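Aircraft boarding

Aircraft boarding is the process by which passengers move from a terminal building on to an aircraft and take their seats before departure. It begins when the gate is opened by staff and ends when the last cabin door is closed. Boarding forms part of the turnaround, the period an aircraft spends on the ground between two flights, and on short routes it is often the longest single stage of it.

Contents
Background
Gate procedure
Boarding methods
Doors and stairs
Hand luggage
Questions
Delays and denied boarding
Use at smaller airports
See also

Background

In the early years of commercial flying, passengers walked across the apron to a small aircraft and sat where they liked or where the crew told them to sit, so that the load was balanced. Cabins held few people and there was little need for a set order. As aircraft became larger, airlines began to give out seat numbers at check-in, and terminals were built with separate waiting areas for each departure.

The enclosed boarding bridge came into wide use during the jet age. It allowed passengers to walk from the upper floor of a terminal straight to the aircraft door, out of the weather and away from moving vehicles. Stairs remained common at smaller airports and at those used mainly by low-fare airlines, where bridges were thought to be slow or costly.

Gate procedure

Before boarding starts, the cabin crew complete their safety and security checks and tell the gate staff that the aircraft is ready. Cleaning and catering are normally finished by this point. Refuelling may carry on while passengers are boarding if the local rules allow it, in which case passengers are usually asked to leave their seat belts unfastened until it is complete.

At the gate, each boarding pass is scanned and checked against the passenger list. On international flights the passport or identity card is also looked at, and some destinations require a further check of visas. A passenger whose details do not match is asked to stand aside while the matter is looked into. The scanner keeps a running total, and this is compared with the number of people in the cabin before the doors are closed.

If a passenger has checked in a bag but does not appear, the bag is normally found and taken off the aircraft. This is one of the more common causes of a late departure on otherwise punctual services.

Boarding methods

Airlines use a number of different methods, and many use a mixture.

Back to front. Passengers in the rear rows are called first, followed by those further forward. The method is easy to explain over a loudspeaker. Trials have often shown it to be slower than expected, as people in neighbouring rows get in each other's way when lifting bags.

Window to aisle. Those in window seats board first, then middle seats, then aisle seats. Fewer people have to stand up to let others past. Families and other groups on one booking are generally allowed to stay together, which takes away part of the benefit.

Random with assigned seats. Everyone may board at once after priority passengers, in the order in which they queue.

Open seating. No seats are assigned and passengers choose on entering the cabin. Boarding can be quick, though queues tend to form early at the gate.

Group boarding. Passengers are given a group number, printed on the boarding pass. Groups may reflect seat position, ticket type, membership of a frequent flyer scheme or a fee paid in advance.

Passengers who need help, and those travelling with small children, are commonly invited to board before the rest. In some countries this is required by law for disabled passengers.

Doors and stairs

Most single-aisle airliners have passenger doors at the front and rear on the left-hand side. The doors on the right are mainly used for catering and cleaning. A boarding bridge normally serves the front door only. Where stairs are used, both doors can be opened, and passengers are directed to one or the other according to row number. Boarding by both doors shortens the time needed, but staff are required on the apron to keep people to the marked walking route and clear of the wings and engines.

Some aircraft carry their own folding stairs, known as airstairs. These add weight but remove the need to wait for ground equipment. At remote stands passengers may be taken to the aircraft by bus, and boarding then takes place in waves.
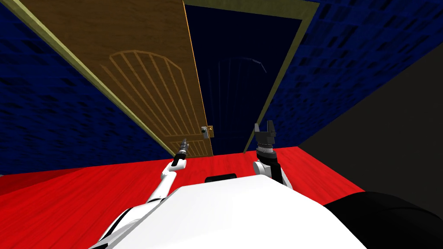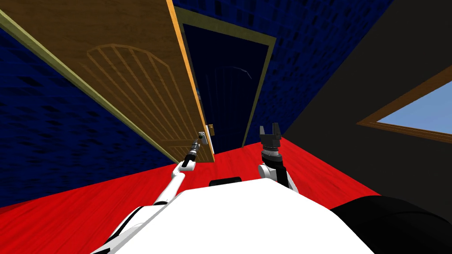
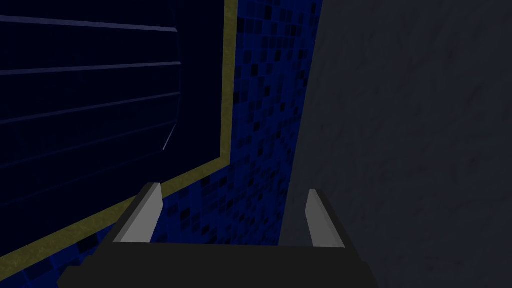

Why do airlines close the gate before the departure time?

The departure time printed on a ticket is the time at which the aircraft is due to leave its stand, with its doors already shut. The crew need the final passenger count, the load sheet has to be signed, and the stairs or bridge must be moved away first.

Hand luggage

The time taken to store hand luggage has a large effect on boarding. Since airlines began charging for checked bags, more passengers have brought larger items into the cabin, and overhead lockers often fill before everyone has boarded. Gate staff may then tag bags for the hold. Later aircraft cabins have deeper lockers in which wheeled cases can be stood on their sides.

Many airlines limit passengers on the cheapest fares to one small bag that fits under the seat in front. A larger bag can be brought for a fee, usually sold together with priority boarding. Metal sizing frames are placed near the gate, and bags that do not fit are charged for or refused.

Delays and denied boarding

Boarding may be stopped or put off for technical faults, bad weather, the late arrival of crew or limits imposed by air traffic control. When a departure slot is some way off, the captain may still choose to board the aircraft, so that it is ready to leave if the slot improves.

Denied boarding occurs when a passenger with a valid ticket is not allowed to travel, most often on an overbooked flight. Airlines are usually expected to ask first for people willing to give up their seats in return for a payment or voucher. Rules on compensation differ between countries. Passengers may also be refused for being unfit to travel, for disruptive behaviour or for lacking the right documents, and in these cases compensation is not normally paid.

Use at smaller airports

Practice at smaller airports varies with the buildings available. Dremero Airport, a regional field with 2 gates and no bridges, boards all of its flights on foot. Its main operator, Ustelon Air, uses front and rear stairs and calls passengers by row number in August, when its aircraft are fullest, and in a single call for the rest of the year. The departure lounge seats 600 people. Passengers are held behind a glass screen until the arriving passengers have left the apron.

Storance Airfield has 5 stands and uses covered walkways that can be wheeled into position. They were brought in after complaints about boarding in heavy rain. The furthest stand is not reached by the walkways and is served by a bus.

See also
Turnaround (aviation)
Boarding pass
Airstairs
Jet bridge
Overbooking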